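Frequently asked questions about my sourdough by post

Last updated 26 October 2021

I get a lot of emails about starters, and I answer them in the evenings when the dough is resting, so if you're waiting on a reply from me it might be quicker to have a look down this page first. Most things are on here somewhere!

Who are you, then?

I'm a home baker in Elldale and I've been posting out little packets of dried sourdough starter for a few years now. It began with friends of friends and grew from there. I still do it all from my own kitchen, apart from the rye, which I dry at my sister's in Irkside (she has the better airing cupboard).

What do I get in the packet?

One sachet of dried white starter, or rye if you asked for rye, and a folded sheet of instructions. You'll need your own jar, flour and water. People do ask for a jar, and I did try sending them, but I got fed up of sweeping up glass at the post office counter.

How many have you sent out?

At the last tally, 3,217 packets. I keep a notebook. The white outsells the rye by miles, which is a shame as the rye is my favourite.

How long does it take to wake up?

Usually five to seven days. If your kitchen is chilly it can be longer, and the ones I send out in February are always the slowest of the lot. Feed it once a day and leave it somewhere you won't forget about it. Mine lives next to the kettle.

It went mad on day two and now it's doing nothing. Have I killed it?

No, you haven't! This is the one I get asked more than anything. That early rush of bubbles often isn't the yeast you want, and there's generally a quiet patch afterwards while things sort themselves out. Carry on feeding it and give it until the end of the second week before you write to me.

Which flour should I use?

Any strong white bread flour will do for the white starter. I use the Neves one because the mill is up the road from me and I can carry a sack home in the car – I'm not on commission. For the rye, go for wholegrain rye if you can find it. Plain flour will keep a starter going in a pinch, but your loaf won't have much to hold it up.

Does the water matter?

A bit. Tap water is fine for most of us. If yours smells strongly of the swimming baths, fill a jug the night before and leave it out on the side.

There's grey liquid on top. Is it off?

That's just a hungry starter. Pour it away or stir it in, whichever you like (stirring it in makes for a sharper loaf), and then give it a good feed. Pink or orange streaks are another matter, and so is anything furry. Bin it, scrub the jar and start again with the other half of your sachet.

You said half the sachet?

Yes, please only use half! It says so on the sheet but the sheet gets lost. Fold the rest over, peg it shut and pop it in a dry cupboard. It'll keep for a year easily, and I've woken older ones than that.

Do I really have to throw some away every time?

If you don't, you'll end up with a bucket of it. You don't have to waste it though. I keep my spare in a tub in the fridge and make crumpets on the griddle at the weekend, or a very lazy flatbread with whatever herbs are hanging about.

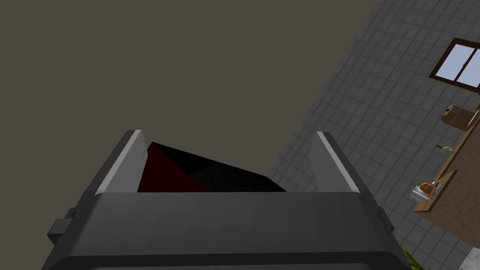 How do I look after my starter when I go on holiday?

Feed it, give it an hour on the worktop, then put it in the fridge with the lid on loosely. It'll be happy for a fortnight. When you're back, let it come up to room temperature and feed it twice before you bake with it.

My loaf came out flat. What did I do?

It could be all sorts, but nine times out of ten the starter went in too early. Drop a teaspoonful in a glass of water and if it sinks, wait a couple of hours and try again. After that I'd look at how long you left the dough. A long rise in a hot kitchen will turn it to soup.

Can I bake it without a big iron pot?

Of course. I used a Purkeo roasting tin turned upside down over a baking tray for ages and the crust was lovely. Mind your wrists when you lift it off.

What does it cost, and do you post abroad?

It's £3 a packet with UK postage included. I don't post abroad any more, sorry. The customs forms finished me off.

Can I give some of mine to a friend?

Please do! Spread a thin layer on baking paper, let it dry until it snaps, crumble it up and put it in an envelope. It's all I do here, only with more envelopes.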